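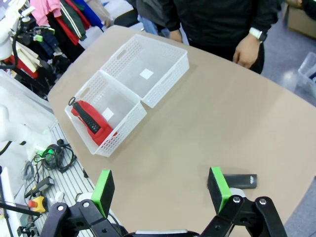

Figure 7.1. Two white baskets on a tabletop, with a red handheld tool in the nearer one.

Chapter 7
Playing at Home

Before you read

Think of the last team you played for, or the last one you followed closely. Write down how many games it won at home and how many it won away. If you can't remember the exact numbers, guess, and then look them up. Keep the paper, because you'll need it for the exercise in Section 7.4.

Key terms: home advantage, balanced schedule, neutral site, familiarity, referee bias, travel load, points share

7.1 An old puzzle

Ask any soccer player whether it's easier to win at home and you'll get a quick answer. Of course it is! The field is the same size as the other team's field, give or take a few yards. The ball is the same ball. The rules don't change when the bus crosses the county line. And yet season after season, in nearly every team sport that keeps records, the team that slept in its own beds wins more than its share.

This is one of my favorite subjects in all of sport, and I hope it becomes one of yours. It takes only a league table and a pencil to get started, and within an hour you can be arguing about crowds, referees, grass, sleep and what people eat on a long drive.

We'll use one league through the whole chapter. The Lumano League is a semi-professional soccer league with a balanced schedule, meaning that every club plays every other club the same number of times at home and away. That matters a great deal. If the strong teams played more home games than the weak ones, we couldn't tell whether home wins came from the place or from the players.

Across the seasons in our data set, the league played 531 matches. The home team won 300 of them. The visiting team won 169, and the other 62 ended in draws. Look at those numbers for a minute before you go on. If place made no difference, we'd expect home wins and away wins to come out close to even, and they are nowhere near it.

A handy way to put this in a single number is the points share. Give three points for a win and one for a draw, as the league does, and add up what home teams earned and what away teams earned. Home teams took 962 points and visitors took 569, so the home share is just under 63 percent. A share of 50 percent would mean no advantage at all.

Try it yourself
Suppose 20 of the home wins had been draws instead. Work out the new points share. Did it move as much as you expected?
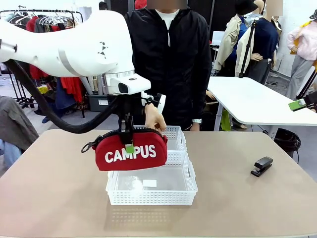 7.2 Four places to look

Researchers usually sort the possible causes into a few groups. They overlap, and part of the fun is trying to pull them apart.

The crowd. This is the one everybody names first. Zillness, the biggest club in the league, plays in a ground that holds 4000, and on a cold night in December with the stands full it's a wonderful, deafening place to be. Hatau draws 300 on a good day. If noise were the whole story, Zillness should have a huge home advantage and Hatau should have almost none. Hold on to that thought, as we'll test it in Section 7.3.

The referee. Crowds don't kick the ball, but they may lean on the person with the whistle. Close fouls, stoppage time and yellow cards are all judgment calls. A referee who hears thousands of people shout at once may be a little quicker to agree with them, without ever meaning to.

Travel. Some trips in the Lumano League are short enough for a player to finish work, go home, eat and still make kickoff. The trip to Dobson is not one of those. Visiting teams leave before lunch and sit for hours, and their legs know it.

Familiarity. Every field has its habits. The Dobson field slopes toward the south corner - not much, but enough that a long ball on that side keeps running. Home players stop noticing it because they adjust without thinking. Visitors spend the first half hour watching passes roll out of bounds.

Ayodele Ogunleye coached Hatau for six seasons and kept a notebook on every away trip. In an interview for this book on February 19, 2025, he put most of the weight on the last two causes. "We lost games in the first twenty minutes," he said. "By the time my wingers understood the field we were a goal down, and then you are chasing, and chasing makes you tired." After his second season he started sending the team out to warm up on the field itself, corner by corner, and had his goalkeeper take every practice kick from both ends.

Did it help? Hatau's away record did improve in his third season. But the club also signed two good defenders that summer, so be careful. One club over one season is a very small sample, and a good story can make it feel larger than it is. 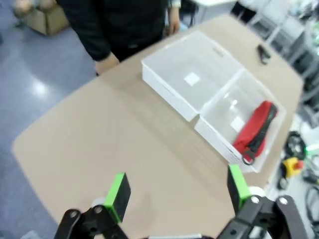

Do strong teams have a bigger home advantage than weak ones?

Strong teams win more games at home, but they also win more games away, so you have to compare the two records. A weak team that earns nearly all its points at home can have a larger home advantage than the champion.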